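공유 작업실 이용자 회의 회의록 (5월)

장소: 2층 큰 방
시작: 오후 7시 10분
진행: Kendra Gill
기록: Lorne Zacharias
참석: 11명 (명단은 입구 게시판에 있습니다)

기록자의 말: 저는 한국어가 모국어가 아닙니다. 틀린 표현이 있으면 다음 회의 전까지 저에게 말씀해 주십시오. 뜻이 잘못 적힌 부분은 고쳐서 다시 올리겠습니다.

1. 지난 회의록 확인

지난 회의록을 Kendra가 소리 내어 읽었습니다. 수정할 곳이 한 군데 있었습니다. 지난번 기록에는 "제본 압착기를 새로 산다"라고 적혀 있는데, 그때 정한 것은 "가격을 알아본다"까지였습니다. 제가 잘못 적었습니다. 고친 문장으로 모두 동의하셨습니다.

2. 종이 공동 구매

Drurkeck에 주문한 종이가 도착했습니다. 표지용 두꺼운 종이는 1,000장, 면지는 색깔별로 70장씩입니다. 상자를 열어서 확인한 결과, 회색 면지 한 묶음의 모서리가 눌려 있었습니다. Kendra가 Drurkeck에 전화했고, 그쪽에서는 다음 주문 때 같은 양을 더 넣어 주겠다고 대답했습니다. 교환이 아니라 다음 주문에 포함되는 것이므로, 다음 주문이 없으면 받을 수 없습니다. 이 점에 대해 질문이 두 번 나왔기 때문에 여기에 분명히 적습니다.

눌린 묶음은 버리지 않고 연습용으로 씁니다. 모서리를 잘라 내면 작은 수첩의 면지로 충분하다는 의견이 있었습니다.

종이의 결 방향을 상자에 표시하자는 제안이 나왔습니다. 지난달에 두 분이 결을 반대로 재단해서 표지가 휘었습니다. 앞으로 상자를 여는 사람이 연필로 화살표를 그리고, 화살표 옆에 날짜를 씁니다. 볼펜은 종이에 비칠 수 있으니 쓰지 않습니다.

3. 풀과 접착제

밀가루 풀을 냉장고에 두는 기간에 대해 이야기가 길었습니다. 한쪽에서는 사흘이면 버려야 한다고 하셨고, 다른 쪽에서는 냄새를 맡아 보고 정하면 된다고 하셨습니다. 냄새에 대한 기준이 사람마다 다르다는 말이 나와서 조금 웃었습니다. 표결을 하였고, 사흘로 결정되었습니다. 찬성 일곱, 반대 셋, 기권 하나입니다.

통에는 만든 날과 이름을 씁니다. 이름이 없는 통은 그날 마지막으로 나가는 분이 비워도 됩니다. 통 안에 붓을 넣어 둔 채로 뚜껑을 닫지 말아 주십시오.

합성 접착제는 Clanus 제품을 계속 쓰기로 했습니다. 더 빨리 마르는 것을 원하는 분도 계셨지만, 책등을 붙일 때 위치를 고칠 시간이 필요하다는 의견이 많았습니다. 빠른 접착제를 원하는 분은 개인이 사서 개인 선반에 두시면 됩니다.

4. 초보자 강좌

Kendra가 초보자 강좌의 결과를 보고했습니다. 내용은 실 제본이고, 네 번에 나누어 진행했습니다. 신청자는 여덟 명이었고 끝까지 나온 분은 여섯 명입니다. 중간에 그만둔 두 분 가운데 한 분은 이사를 하셨고, 다른 한 분에게서는 연락이 없었습니다.

좋았던 점으로는 첫 시간에 완성품을 하나 만들어서 집에 가져간 것이 꼽혔습니다. 어려웠던 점은 송곳 구멍의 간격입니다. 간격이 맞지 않으면 실을 당길 때 접지가 틀어지는데, 이것을 말로만 설명하니 이해하기 힘들었다고 합니다. 다음 강좌에서는 구멍 위치를 표시한 두꺼운 종이 틀을 미리 만들어서 나누어 드립니다. 틀은 제가 만들겠습니다.

한 참석자께서 바늘에 실을 꿰는 시간이 너무 길었다고 말씀하셨습니다. 귀가 큰 바늘을 사면 해결될 것 같습니다만, 구멍도 같이 커지는 문제가 있습니다. 두 가지 굵기를 다 사서 비교하기로 했습니다.

다음 강좌의 재료비에 대해서는 결론이 나지 않았습니다. 면지를 고급으로 하면 비용이 올라가고, 보통 것으로 하면 남은 재고를 쓸 수 있습니다. Kendra가 두 가지로 계산해서 다음 회의에 가져옵니다.

5. 제본 압착기

Imura에서 받은 견적을 함께 보았습니다. 압착기의 판 길이는 41센티미터이고, 지금 쓰는 것보다 깁니다. 큰 판형의 앨범을 만드는 분에게는 필요한 크기입니다. 그러나 지금 선반에는 들어가지 않습니다. 창가 쪽 낮은 장 위에 놓으면 된다는 의견이 있었고, 그러면 창문을 열기 불편하다는 반대 의견도 있었습니다.

중고를 찾아보자는 말도 나왔습니다. 중고는 나사가 닳아 있는 경우가 많으니, 사기 전에 반드시 직접 돌려 보아야 합니다. 결정은 다음 회의로 미루었습니다. 그동안 지금의 압착기는 너무 세게 조이지 마십시오. 손잡이가 헛도는 느낌이 있다고 세 분이 말씀하셨습니다.

6. 도구의 정리와 보관

뼈칼이 또 하나 없어졌습니다. 개인 도구와 섞여 들어갔을 가능성이 있으니 각자 필통을 한번 확인해 주시기 바랍니다. 공용 뼈칼에는 손잡이 끝에 빨간 실을 감아 놓겠습니다.

재단칼의 날은 쓰고 나서 바로 빈 깡통에 넣습니다. 쓰레기봉투에 그냥 넣으면 안 됩니다. 지난번에 봉투가 찢어졌고, 다친 분은 없었지만 위험했습니다. 깡통이 가득 차면 테이프로 뚜껑을 막고 Kendra에게 알려 주십시오.
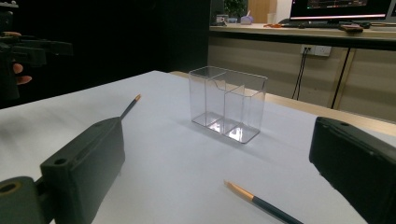

바늘과 밀랍은 서랍 첫째 칸, 실은 둘째 칸입니다. 실을 꺼낸 뒤에는 끝을 실패의 홈에 끼워 주십시오. 끝이 풀린 채로 넣으면 다음 사람이 서랍을 열 때 전부 엉켜 있습니다. 자는 벽에 걸고, 쇠자를 서랍에 눕혀서 넣지 않습니다.

서랍의 이름표가 낡아서 글씨가 잘 안 보인다는 지적이 있었습니다. 새 이름표는 한국어와 영어를 같이 쓰기로 했습니다. 한국어 글씨는 저보다 예쁘게 쓰시는 분이 맡아 주시면 감사하겠습니다. 회의 중에는 나서는 분이 안 계셨으므로, 하실 분은 게시판에 이름을 적어 주십시오.

7. 전시

Wong 서점에서 안쪽 벽의 선반 두 칸을 빌려주시겠다고 하셨습니다. 기간은 한 달이고 대여료는 없습니다. 다만 책을 손님이 만질 수 있게 놓는 것이 조건입니다. 이것 때문에 망설이는 분이 계셨습니다. 천 표지는 손때가 쉽게 묻고, 한번 묻으면 잘 지워지지 않습니다.

논의한 결과, 만져도 되는 책만 내기로 했습니다. 한 사람이 두 권까지 낼 수 있습니다. 작품 카드에는 제목, 이름, 제본 방법을 씁니다. 가격은 쓰지 않습니다. 판매를 원하는 분은 서점과 따로 이야기하셔야 하고, 작업실은 거기에 관여하지 않습니다.

운반은 자동차가 있는 분께 부탁드려야 합니다. 책 사이에는 얇은 종이를 끼우고, 상자에 세워서 넣습니다.

8. 기타

창가 쪽 형광등이 깜빡거립니다. 건물 관리실에 말해 두었으나 아직 대답을 받지 못했습니다. 제가 다시 연락하겠습니다.

저녁 9시 이후에는 망치를 쓰지 말아 달라는 부탁이 아래층에서 왔습니다. 책등을 둥글게 하는 작업은 그 전에 끝내 주십시오.

할 일

Kendra Gill: 강좌 재료비를 두 가지로 계산, Imura에 견적의 유효 기간 문의, 굵기가 다른 바늘 구입
Lorne Zacharias: 구멍 위치 틀 제작, 관리실에 다시 연락, 공용 뼈칼에 실 감기
출품하실 분: 작품 카드의 내용을 써서 게시판 옆 봉투에 넣기

끝난 시간: 오후 8시 50분

다음 회의의 날짜는 전시 준비 일정이 나온 다음에 게시판으로 알려 드립니다.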